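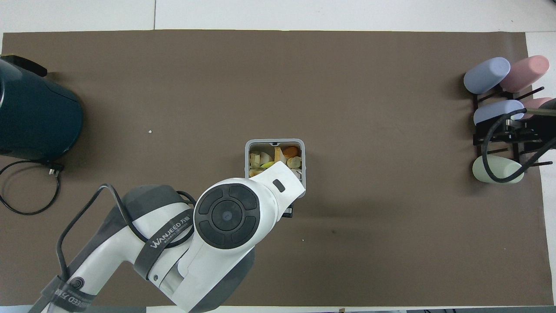

Will the robot arms replace the kitchen staff at Gimton?
Current staff keep their jobs and pay grade; the work shifts from repeated handling to setup, checking and fault reporting.

Gimton seeks a Kitchen Automation Attendant for its Skimcombe site. The site prepares 400 meals a day. Two-arm stations are being introduced for food containers, cups and countertop appliances.

Duties
Prepare the table before each run. Log stops and failed grasps. Take over by hand when a task is halted. Report to Sarla Grewal, shift lead.

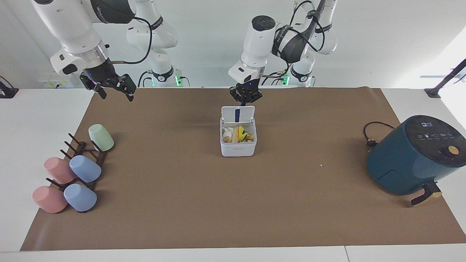

Two-arm station with food container, cup rack and air fryer.

Requirements
Food handling experience. No programming needed. Training takes 16 hours and is paid — it covers safe stops, restart and cleaning limits. Attendants do not repair the arms.

Hours
Start is 7 a.m. Every second Sunday is worked.

To apply, send a work history to Mohit Mittal, Staffing, Gimton, Skimcombe. State whether you have worked beside automated equipment.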